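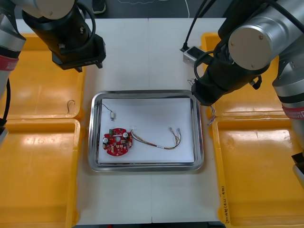 The Lerkident workshop in Sasaki charges its members by the month, and for that they get a bench, a locker and a share of whatever machines are working. Since last July the machine most of them ask about has been the sorting station, a two-arm setup built by four members in the back half of the room. The job they gave it is small parts, the kind that pile up when people take apart dead appliances for salvage. A typical load goes into a steel tray lined with white paper: a round red circuit board, a wire harness in yellow, orange and brown, and a little silver cylinder with thin black leads. Yellow bins stand on both sides of the white work surface, two to a side, and one has a single bent piece of wire in it.

The group calls the project Fleklow. It started as an argument over the salvage shelf, where boards, harnesses and motors had been going into the same crates for years. One member proposed a weekend of sorting by hand. Another had been reading about two-arm control and wanted a reason to try it. The second idea took 886 hours, according to the log that hangs by the door, and the crates are still there.

Most of those hours went into software and calibration. The arms have to agree on where the table is, and for the first few months they disagreed by enough to miss a connector completely. The group tried printed markers, then a touch-off routine in which each arm taps the same points in the same order. They kept the touch-off routine. It runs every morning and again whenever someone bumps the table.

The paper liner came later. Bare steel threw back too much light, and the vision code kept finding parts that were only reflections. A roll of plain white paper fixed most of it for very little money. The members cut the sheets by hand and change them when they get greasy.
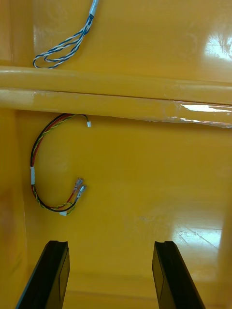 Wire is the hard part. A circuit board keeps its shape when it is picked up, and the grip can be worked out ahead of time. A harness changes shape as soon as anything touches it. The group's notes list 1073 attempts on harnesses, and they treat each loop as a separate problem. One in red, black and yellow-green makes a wide open curve against glossy yellow plastic, with two spade terminals lying close together at the ends of its leads. A gripper coming up from underneath with its fingers open has to choose between the leads, the taped section and the small white plug. Glare on the plastic makes the choice harder, and paper is no help on a wall.

The current approach is to go for tape wherever there is tape. A wrapped section is stiffer than loose strands and moves less when the fingers close. If the software can't find any, it looks for a plug, and if it can't find a plug it stops and waits for a person.

Money has been less of a problem than space. The members put in $700 for fingers, cable and bins, and the arms are on loan from Isitz, a machine shop two streets over that had stopped using them. The loan runs through the end of the year. The group has asked for 2 more months and is waiting to hear back.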